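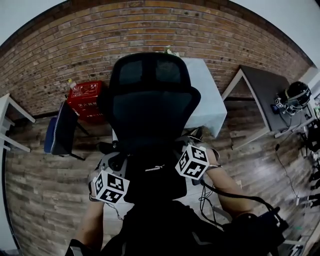 Sitting down for a living

So, I promised last time I'd write about chairs, and then I put it off for three weeks because every time I sat down to do it my back hurt. Which probably tells you where I've been with all this!

Some background for the new people (hello, there are a lot of you since the Lollham mention). I've had a desk job of one kind or another for 21 years. For most of that time I gave no thought to what I was sitting on. My first chair was a kitchen chair with a cushion tied to it. My second was the same kitchen chair after the cushion strings broke. Then I got a job with a proper office, and somebody wheeled over a big padded thing with levers, and I used it for six years without touching a single lever. I thought they were for the people who delivered it.

What changed was my hip. Last fall it started grumbling on the drive home, then at dinner, then pretty much all the time, and I ended up seeing a physical therapist on the other side of town. She asked me to sit the way I sit at work, so I did, and she looked at me for a while and said "okay" in a voice I have since heard in dreams.

It was my feet, mostly. I tuck them back under the seat and go up on my toes, like I'm about to start a race. I do it when I'm reading, I do it when I'm on the phone, and I'm doing it right now, hang on. There. Flat on the floor.

She had me raise things, lower things and bring the screen closer, and then she told me the part I didn't want to hear, that I could get all of it right and would still need to get up more. I'd been hoping to buy my way out. I had already picked out a Vulent, 400 dollars, free shipping, and had it sitting in my cart for a week. I still look at it sometimes.
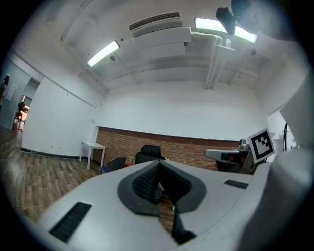 Long lights overhead, wooden floor below.

Anyway, I got up more. I tried the phone alarm first and hated it, because it always went off in the middle of a sentence and I'd swat it and carry on. The standing desk at work went the same way: two good days, then I leaned on it like a bar.

The thing that has stuck is water. I switched from the giant bottle to a small glass, so I have to walk to the kitchen all the time, and then of course I have to walk somewhere else all the time too. My coworkers think I have a condition. But the hip is so much quieter! I also take my calls walking now, up and down the hallway, and on Fridays I walk to Dendano for lunch (the lentil soup, always the lentil soup, with the bread that comes from Vukadinović down the block) and take the long way back past the post office.

And I learned my levers, finally. If you've never done it, take 10 minutes and do it on a slow afternoon. Mine has one for height, one for how hard the back pushes, and a knob under the seat that I'd been hitting with my knuckles for years. It turns out to be for sliding the seat forward and back, and I'm fairly tall, and nearly half my thigh had been hanging off the front. The armrests go up and down too. I'd had them so low I was sort of pouring myself over to one side to reach them, and I always leaned the same way, to the right, and guess which hip it was.

I asked on the mailing list a while back what the rest of you do, and got more answers than I've ever had to anything, including the soup question. Lots of you swear by a rolled towel behind the lower back. Several mentioned kneeling chairs, with very strong feelings in both directions.
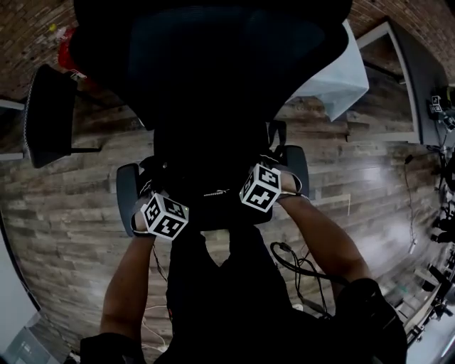 Siebe Martens says I'm wrong about armrests and should take them off altogether, because without them you have to hold your own shoulders up and you notice when you get tired, and that's the moment to go for a walk.

I like that a lot more than I expected to. I've tried it for an afternoon with the armrests dropped as far as they'll go, and yes, I noticed being tired, by which I mean at twenty past two. I did go for a walk, though. Tshepo Hendricks wrote in with the opposite view, armrests high and elbows on them always, so the two of you can fight it out in the replies and I'll print the best bits.

If you have a good stretch for the front of the hip that can be done in normal pants, in a hallway, without alarming anyone, please send it. I have one from the therapist but it involves lying half off a bed.

April's issue will be the one on packed lunches, and I'm still short of things that don't need a microwave.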